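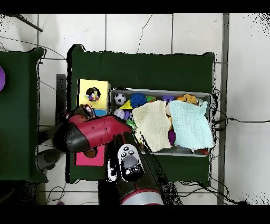
4. Teaching a pick and place routine by hand

This section covers hand teaching on the Shezi tabletop arm with control panel firmware 7. It assumes that the arm has been clamped to the table and powered up as described in section 3, and that the gripper has passed its opening check. If you bought the arm as part of the Grulano sorting kit, read section 4.5 as well.

4.1 Before you start

Set out the objects you want the arm to move and the container they will go into. Toys, blocks and soft items up to the size of the open gripper are suitable for a first routine. Glass and anything with liquid in it are not.

Check the reach. The arm reaches 608 mm from the centre of its base in any direction the base can turn. Objects further out than this cannot be picked up, and the arm will stop with a reach error if you try to record a point there.

Route the power and data cables away from the working area. They must not pass under the arm or over the edge of a container.

CAUTION: Keep your face, hair and loose sleeves clear of the arm whenever the motors are on. The stop switch on the power supply must be within reach of the person doing the teaching.

4.2 Recording the routine

1. Press and hold the Teach button until you hear two short beeps. The joints go slack. Support the forearm with your free hand before the second beep, or it will drop on to the table.

2. Move the gripper by hand to a resting position well above the objects. Press Point. This is the home point and the routine will begin and end here.

3. Guide the gripper to a position directly above the first object. Press Point.

4. Lower the gripper until the fingers are on either side of the object. Press Point, then press Grip. The fingers close and hold.

5. Lift the object straight up and press Point. Do not drag it sideways at this stage. If other items are resting against it they will be pulled along too.

6. Guide the gripper over the container. If the container has an opening in its lid, line up the fingers with the middle of the opening and leave a gap above it. Press Point, then press Grip again to let go.

7. Repeat steps 3 to 6 for each further object.

8. Return the gripper to the home point and press and hold Teach until you hear one long beep. The routine is saved and the joints lock.

A routine can hold 50 points. When the memory is full the arm beeps three times and ignores further presses of Point.

Note: Grip does not record a position. If you press Grip without pressing Point first, the fingers will open or close at the last recorded point when the routine is played back, and not where you are holding the arm.

4.3 Playing back

1. Put the objects back where they were when you recorded.

2. Stand clear and press Play once. The first playback after recording always runs at slow speed.

3. Watch the whole routine through. Press any button to pause, and Play to carry on.

4. If the routine is correct, press Play twice quickly for normal speed.

CAUTION: The arm has no camera of its own in this mode. It will go to the recorded points whether or not anything is there, and whether or not something has been put in the way.

4.4 Soft and awkward objects

Cloths are harder to pick up than blocks. Pinch a raised fold with the fingertips and lift it high enough for the lowest corner to clear the side of the container. Record an extra point at the top of the lift.

Balls roll when touched on one side. Bring the fingers down evenly over the widest part. Smooth balls may need the rubber finger sleeves (supplied, bag C).

With a mixed bin, teach the items on top first. The items underneath are likely to shift as the upper ones are removed, so record those points last and check them each time the bin is refilled.

4.5 Grulano kit users

The kit is supplied with two routines already stored. Recording a new routine overwrites the one selected. To keep both, copy them to a computer with the Beline desktop program before you press Teach. Use the supplied cable and wait for the program to show Saved before unplugging.

4.6 If something goes wrong

Joints do not go slack: the supply voltage is too low. Check the plug at the base.

Arm stops part way and beeps steadily: error 1216, overload. Switch off, clear whatever the arm is pressing against, wait one minute and switch on again.

Gripper misses by the same distance every time: the base has moved. Tighten the clamp and record the routine again.

Revised Dec 8, 2021. Text: Styliani Tsoukalas. Checked by Matúš Havlíček.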